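When Gisela Ruppert started to plan the equipment budget for Pevlow, she made a list of everything she wanted to own. It had 15 lines. "I was like a child in a shop," she says. "Then Detlef took a pen and crossed out most of it."

Detlef Buschmann keeps the accounts of the small company, which teaches robot arms to do household work. We met them both in the Lakulcombe office on Friday, August 24, 2018, a week before their orders for the autumn had to be signed.

The biggest item he crossed out was a second robot arm. In its place they will buy more hand-held grippers, the kind a person carries through a task while the movements are recorded. "An arm needs a room, a table that is bolted down, and somebody who stays beside it," Ruppert says. "A gripper goes in a bag. We can work in real homes, in the evening, when the families have time for us."
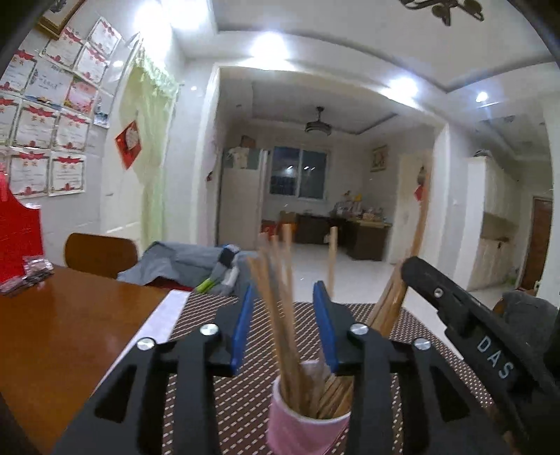 Replacement parts are the cost she underestimated the most. The blue pads on the inside of the fingers have their own line in the budget now, and Buschmann orders them together with the small screws. "The pads are cheap, but the delivery is not," he says. "Last year we paid three times for shipping in one month. I was not happy." Things to pick up, such as paper cups and thin wooden sticks, come out of petty cash, and he asks only for the receipts.

For the new grippers they compared two offers, from Liu and from Bunow. Liu was lower by 2114 euros, but could not deliver before October. Ruppert wanted to wait. Buschmann did not, as the agreements with the families begin earlier. They chose Bunow — after, as she puts it, "a long afternoon."

What would she tell another group with the same amount of money? She thinks for a moment. "Borrow one first and use it for up to 11 days. Let the person with the smallest hands try it also. We ordered our first ones too heavy, and Ida Vogler had pain in her wrist after each session."

The second arm is still on her list for next year. Buschmann says he has seen it there.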